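Is Fistix powder any different from a cup of strong tea?

Posted 6 February 2021 by wakunitz_reader

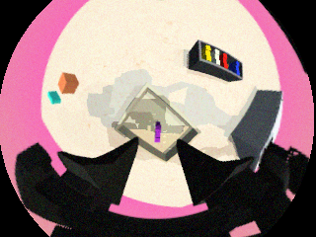

A clear tray on a round table with a pink rim.

My gym has started selling Fistix, a "natural focus blend" with green tea extract, ginseng and something called Sial root. It costs $42 a tub. The label says you'll feel sharper in 6 days. I already drink two mugs of black tea before work. Has anyone felt a difference, or am I paying for the tub?

tubskeptic
I used it from August until the tub ran out. The first scoop made me jittery and after that I felt nothing. The label gives 700 mg for the whole blend and never says how much of that is caffeine. A blend can be nearly all cheap filler and still list ginseng – check whether each item has its own amount. Keep your money.

Wuvach fan
Works great for me!! I take 2 scoops, way more energy. Wuvach is good too but tastes like lawn.

plainlabel
Two scoops of an unknown caffeine dose on top of tea is a bad plan, and "more energy" could be the caffeine alone. I looked for a trial of Sial root and found only the seller's own page. If you take blood pressure pills or blood thinners, ask a pharmacist first – ginseng and green tea extract can both interfere with some of those.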